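Ticket 373
Subject: White marble floor — grey cloudy patches and faint lines, not coming up with cleaning
Category: Floors and surfaces
Opened: 2024-06-12
Status: Closed
Site: Brellow, ground floor

Reported problem

The white marble floor at Brellow has grey areas that will not wash out. The tenant noticed them after the furniture was moved and thinks something was spilled, or that damp is coming up from below. There are also thin lines running across the floor in several directions. The tenant asks whether these are cracks and whether the floor is safe to load with shelving.

Cleaning already tried by the tenant: warm water and washing-up liquid, twice. Then a general bathroom spray on one patch near the door. No change reported after either.

First reply from support

Please stop using the bathroom spray. Many of these are acidic and will take the polish off marble, leaving dull spots that have to be repolished. Rinse the area you sprayed with plain water, dry it with a soft towel, and leave it alone until we have looked at it.

Please also tell us:
- whether the grey areas feel any different from the white ones when you run a hand over them
- whether any of them have grown since you first saw them
- whether a fingernail catches on any of the thin lines
- when the floor was last sealed, if you know

Tenant's answer

The grey parts feel the same as the rest. No growth noticed, but nobody was measuring. A fingernail catches slightly on the straight lines near the wall and not on the others. Sealing was done in February by Navarrete, according to the folder left in the kitchen cupboard. The folder says Vorix stone sealer, one coat.

Picture of the floor added to the ticket.
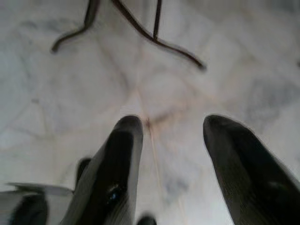 Ticket 373, attachment: white marble floor with grey veining and faint lines.

Support notes

The grey is veining. It has the soft, cloudy look of natural colour in the stone, with darker streaks on the left side and smoky bands on the right. Spills tend to leave a mark with a rim, or a dull area where the polish has gone. We can't rule out damp from a picture, so a moisture reading was booked.

On the lines: some look like grout lines or seams, others like fine veins in the marble. The fingernail test agrees with that. Where the nail catches it is most likely a joint, and where it does not it is a vein.

Visit

Moisture readings were taken at 4 points, two on grey areas and two on white. All four were within the normal range for the meter and there was no difference between grey and white. Meter used was the Brultach unit from the van.

Water drop test done on the same points. Drops stayed beaded on three. On the fourth, by the door, the drop soaked in slowly. That is where the bathroom spray was used. The polish there is slightly dull when seen from a low angle.

Straight lines near the wall checked by hand. They are grout joints, sound, a little low in one place. No cracks found at any of the points checked. A tile in that area was tapped and did not sound hollow.

Shelving: the unit the tenant wants is 900 mm wide and 700 mm deep. No objection from us. Put felt or rubber pads under the feet and keep the feet off the joint lines.

Work done

Door area washed with pH-neutral stone cleaner, rinsed, dried and left overnight. One coat of sealer applied the next morning to the dull area only. Water drop test repeated after curing — drop stayed beaded. The dullness is still there if you look for it. Sealer does not bring polish back. Repolishing was offered and the tenant declined for now.

Advice left with the tenant

Use a pH-neutral cleaner marked as suitable for marble, well diluted. No vinegar, lemon, limescale remover, bleach or bathroom spray. Wipe up wine, coffee and fruit juice straight away. Wring the mop out well and dry the floor afterwards, as standing water leaves marks of its own in a hard water area.

Closing comment

Tenant agrees the grey areas are part of the stone. Closed. If the door area starts to take in water again, reopen this ticket and quote the same number.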